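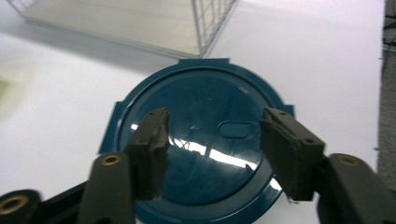
Un couvercle bleu canard, posé sur une table blanche.

Association des habitants du quartier Mirani
Compte rendu de la réunion du 4 octobre 2021, salle Ginska

La réunion a commencé avec un petit quart d'heure de retard, le temps que chacun trouve une chaise et que l'on se donne des nouvelles de l'été, ce qui, après tant de mois sans nous voir autrement que sur le pas des portes, méritait bien quelques minutes. Jawad Tarar préside la séance et remercie chaleureusement toutes les personnes présentes, en particulier les nouvelles familles de la rue Osov, qui assistaient à leur première réunion. Plusieurs voisins absents s'étaient excusés par téléphone et envoient leurs amitiés.

Le compte rendu de la réunion précédente est approuvé, avec une correction : c'est bien le banc du haut, et pas celui de la fontaine, qui devait être repeint. Il l'a été entre-temps, en vert, et tout le monde le trouve très réussi.

1. Le repas de quartier

On revient longuement, et avec beaucoup de plaisir, sur le repas partagé de septembre. Le temps a tenu jusqu'au dessert, puis l'averse a obligé tout le monde à se serrer sous le préau, et de l'avis général c'est là que la soirée a vraiment démarré. Merci aux musiciens, merci à ceux qui ont porté les tables (deux fois !), merci aux enfants pour les guirlandes, qui sont d'ailleurs toujours accrochées au tilleul et qu'il faudrait songer à décrocher avant l'hiver.

Comme chaque année, il reste de la vaisselle orpheline : plusieurs saladiers, une louche, un torchon brodé, des boîtes sans couvercle et des couvercles sans boîte. Tout est rangé dans le placard de la salle Ginska, étagère du bas. On est prié de venir rechercher son bien avant la fin du mois ; passé ce délai, la vaisselle rejoindra celle de l'association et servira au prochain repas. Il est proposé que chacun écrive désormais son nom sous son plat. Proposition adoptée, avec un peu de scepticisme au fond de la salle.

Une remarque sur les horaires : les familles avec de jeunes enfants souhaiteraient manger plus tôt. On essaiera de servir à dix-neuf heures l'an prochain.

2. Le jardin partagé

La saison a été généreuse en courgettes et bien décevante en tomates, le mildiou ayant tout emporté en une semaine au mois d'août. Les haricots, en revanche, donnent encore. Une longue discussion s'engage sur l'arrosage. Certains voudraient un tour de rôle affiché sur la cabane, d'autres préfèrent continuer à s'arranger entre voisins de parcelle, comme cela s'est toujours fait. On convient d'afficher un tableau pour les seules semaines de vacances et d'en reparler au printemps si cela ne suffit pas.

Le devis pour la nouvelle cuve de récupération d'eau a été reçu de la maison Niltik. Il s'élève à 500 euros, livraison comprise. Plusieurs personnes trouvent la somme un peu lourde, mais la vieille cuve fuit par le fond et le rafistolage du printemps n'a pas tenu. Après échange, l'achat est accepté à mains levées, sans opposition et avec 2 abstentions. La cuve sera installée derrière la cabane, à l'ombre, et il faudra quelques bras pour aplanir le sol auparavant. Jawad se charge de la commande et préviendra de la date de livraison par un mot dans les boîtes aux lettres.

Le compost : merci de ne plus y mettre d'agrumes ni de restes cuits. La question du pain rassis a été soulevée et n'est pas tranchée.

3. La rue Osov

La circulation reste le grand sujet de préoccupation. Les voitures coupent par la rue Osov pour éviter le feu et passent devant l'école bien trop vite, surtout le matin. Une maman raconte qu'elle a dû retenir son fils par le cartable la semaine dernière. L'assemblée souhaite demander à la mairie un passage surélevé ainsi qu'un vrai trottoir du côté du lavoir. Un courrier sera rédigé, relu par les parents, puis déposé avant les vacances de la Toussaint. Les riverains qui ont déjà écrit de leur côté sont invités à transmettre une copie de leur lettre, pour que l'on puisse la joindre.

L'éclairage du passage derrière la boulangerie a été réparé. On s'en réjouit sincèrement, on l'attendait depuis février.

4. Les ateliers d'hiver

L'atelier de réparation reprend le samedi matin, avec une préférence pour les petits meubles et les vélos. L'atelier de lecture à voix haute cherche des lecteurs, débutants bienvenus, et même les timides. Une voisine propose d'y ajouter une séance de contes en plusieurs langues ; l'idée plaît énormément et l'on décide d'essayer une première fois avant Noël. La cotisation annuelle de 40 euros par foyer est inchangée et couvre tous les ateliers. Ceux pour qui elle pose une difficulté peuvent en parler à Jawad, en toute discrétion.

5. Questions diverses

Le chat gris qui dort dans la cabane du jardin a bien un maître, au bout de la rue, et n'a donc pas besoin d'être nourri par toute la rangée de parcelles.

La clé de la salle reste chez le boulanger. Merci de la rapporter le soir même.

La séance est levée à 21 h 40, et la conversation s'est poursuivie autour d'une tarte aux pommes et d'un thé à la menthe. La date de la prochaine réunion sera affichée à la boulangerie.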